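How a Hand-Held Gripper Is Built, and What It Does
Written by Efua Adjei for the Akpalu shared workshop. For readers aged nine and up.

1. What a gripper is

A gripper is the part of a robot that holds things. On many robots it is fixed to the end of an arm. A hand-held gripper has no arm. A person carries it and squeezes a handle, and the fingers close.

People use hand-held grippers to find out how a robot should pick things up. The person does the job with the gripper. Sensors or a camera can record how the fingers move, and a computer can use the record later. The gripper we build in the workshop records nothing. It is a plain mechanical one called Losik, and a child can make it with one adult helping.

2. The parts

Body. The body is the block that everything else is fixed to. Ours is cut from pine and is 69 millimetres wide.

Links. A link is a stiff bar that passes movement from one place to another. Losik has two links, one for each finger.

Pivots. A pivot is a point that a part turns around. A door hinge is a pivot, and so is the screw in the middle of a pair of scissors. Each link turns on one screw.

Pads. The pads are the soft pieces at the ends of the fingers. They touch the object. Ours are cut from a rubber jar opener.

Handle and cord. Squeezing the handle pulls a cord. The cord pulls both links inward. A rubber band opens them again when you let go.

3. How the fingers move

Each link is a lever. The cord pulls near the pivot, and the pad is at the far end. A short pull at the cord therefore makes a long movement at the pad. The force at the pad is smaller than the force at the cord. You gain distance and you lose force.

On Losik the cord is tied 20 millimetres from the pivot. The pads open to a gap of 55 millimetres. If you tie the cord farther out, the pads will press harder and move less. Try both positions before you glue the knot.

4. Why the pads are soft

Friction is the force that stops two surfaces sliding over each other. A hard, smooth finger tip touches an object in only a few places. A soft pad squashes a little and touches in more places, so it does not need to squeeze as much.

Pads do wear out. The first set on Losik went shiny in April and began dropping pencils. Wipe them with a damp cloth and replace them when they stay shiny.

5. Putting it together

Mark the two pivot holes on the body. An adult drills them.
Put a washer on each screw, then the link, then another washer.
Tighten the screw until the link stops wobbling, and then undo it by a quarter turn. A link that is too tight will not spring back.
Fit the rubber band between the links.
Tie on the cord, run it through the handle and pull it gently. Both fingers should move by the same amount. If one lags, shorten its side of the cord.
Glue the pads on last. Leave them overnight.

6. Testing

Start with a wooden block, which keeps its shape. Go on to a sponge and then to cloth. Cloth is harder work for a gripper, as it folds when it is pushed and has no firm sides to press on. Pinch up a fold and lift slowly. Write down each object, where the pads touched it and whether it slipped.

Hair ties make a good test. A scrunchie is loose fabric around elastic, a fluffy tie hides its own edges, and a bow may have a stiff part in the middle. Put several kinds in an open box, so that the fingers have to choose one and leave its neighbours alone.

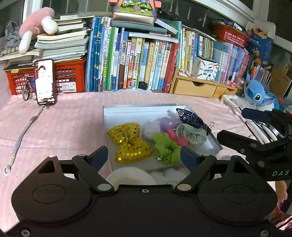

The hair ties are in a white box on a soft pink cover, with the two blue finger pads close to it.
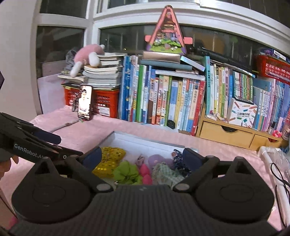
Why does a gripper sometimes drop a thing it has already picked up?

The usual cause is too little friction for the weight. The pads may be worn or dusty, or they may be holding the object far from its middle, so that it tips and twists out. Clean the pads, take hold nearer the middle and lift again at a slower speed.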